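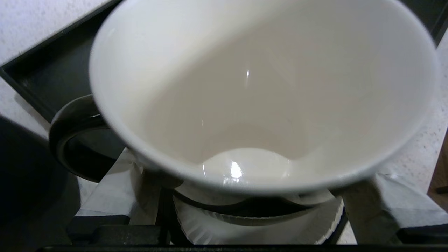
I had been meaning to visit the Malimum pottery works for years, ever since my aunt Solange Fagundes gave me a soup bowl from there that has outlived two kitchens and one marriage. So when they announced an open day I put my name down the same evening and drove up with my neighbor Everaldo Guerra, who came mostly for the lunch. I like a mug with a wide mouth and a rounded rim, glazed cream on the inside, and I'll admit I went up there half hoping to bring home a shelf of them. We left early, got lost twice near the reservoir (the sign for the works is behind a very healthy hedge!) and still arrived before the gates opened.

Our guide was Jeptoo Urio, who runs the clay room. She started us out in the yard, where the raw clay sits under tarps and gets turned over now and then with a shovel. It comes from a pit owned by the Dantas family, 26 miles down the valley, and she let us squeeze a handful each. Mine was grittier than I expected. She told us it is sieved and left to settle before it goes anywhere near a wheel, and that the settling can't be hurried, whatever the order book says.

From there we went through to the throwing room, which was warm and a bit crowded with all of us in it. Washington Portela threw three bowls while talking the whole time about his daughter's wedding, and never once looked worried. Then he offered the wheel to anybody who fancied a try. Everaldo went first and made something like a hat. I made something like a smaller hat. We were both very proud, and both hats went back in the bucket.

The kiln shed was my favorite part, even though we could only stand in the doorway. The big kiln, which everyone there calls Meretti after the man who built it, holds 546 pieces when it is packed well, and they fire it every other week except in August. Jeptoo said the first day of cooling is the hardest on the nerves, with everybody finding excuses to walk past the door. I could have listened to her on the subject of cooling all afternoon.
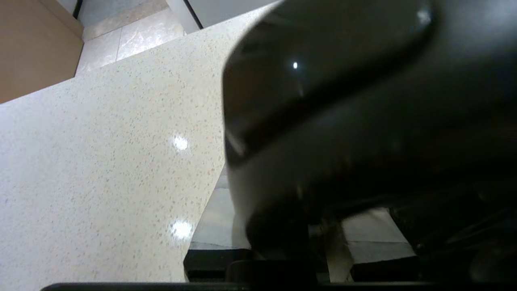
## Lunch and the shop

Lunch was bean stew and corn bread at long tables, with a plum cake that I went back for (twice, if Everaldo is to be believed). I sat next to Cremilda Camargo, who mixes the glazes, and asked her far too many questions. She was very patient. The creamy white took her most of a winter to get right, and she keeps her test tiles in old cookie tins, 3057 of them at the last count, each with a number scratched on the back. She had brought one tin along and we passed the tiles up and down the table between the bread plates.

The shop is in the old stable, and it gets busy after lunch, so go before the cake if you can stand to. Seconds are on the left as you walk in, and they are very good seconds; I had to hunt for what was wrong with most of them. I bought four mugs and a pie dish. Everaldo bought a butter dish from the Triretti line and held it on his lap all the way home.

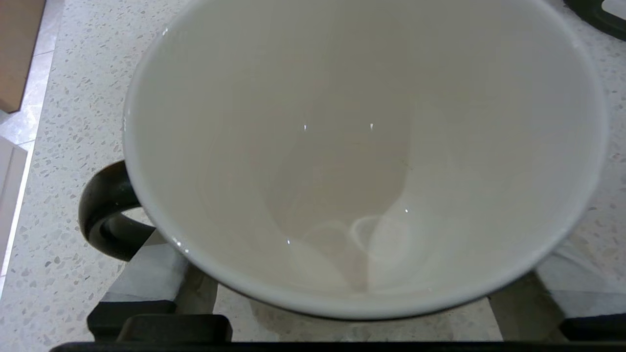 *A white mug from above, glossy glaze right down to the base.*

They hold the open day once a year and lunch is included, but you do need to book. Wear shoes you don't mind getting clay on, and look for the hedge.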